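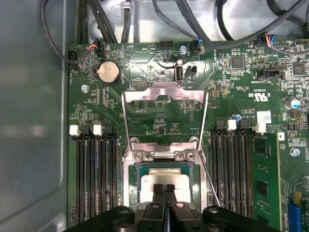 Kalliopi Manolakis thinks most old desktops get thrown out over a slow start-up and a full drive, and wishes people would sort them out and pass them on instead. These steps are for doing that at home in an afternoon.

What you need

A spare external drive, a crosshead screwdriver, a soft brush, a packet of lint-free wipes and a box for screws. Allow 80 minutes for the hands-on work. Copying the files comes on top and can run overnight.

1. Save what you want to keep

Plug in the external drive and copy over documents, photos and any saved mail. Look in the Downloads folder too. Open a handful of the copied files on another computer before you go any further. My last machine had 298 photos in a folder called Vemia that I had forgotten about.

2. Sign out

Sign out of your email, the web browser, and any music or film services. Some paid programs only allow a set number of computers, so release the licence from inside the program while it still opens.

3. Clean the inside

Shut down, switch off at the wall and pull out the mains lead. Press the power button once with the lead out. Take the side panel off and brush dust from the vents and fan blades, holding each fan still with a finger. Leave the cooler alone unless you have fresh thermal paste to hand. 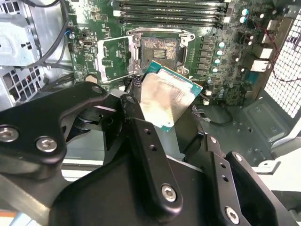 Should the old paste come off before the new goes on? Wipe all of it away, from the cooler as well as the chip, with a little isopropyl alcohol on a lint-free wipe. Let both dry. A blob the size of a small pea is enough for most desktop processors.

4. Wipe the drive and reinstall

Start from the installer on a USB stick, delete the old partitions and do a clean install. On a hard disk, choose the full erase. For a solid-state drive, use the maker's own secure erase tool. Stop at the first welcome screen so the new owner can set up their own name and password.

5. Wipe down the case

Use a barely damp cloth on the outside panels and a dry one inside. 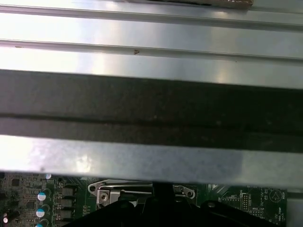
Small marks on bare metal.

6. Pass it on

Put the mains lead in a bag and tape it to the case. Write the amount of memory and the size of the drive on a label, along with the name of the system you installed. If the monitor is going too, pack it separately with its own lead.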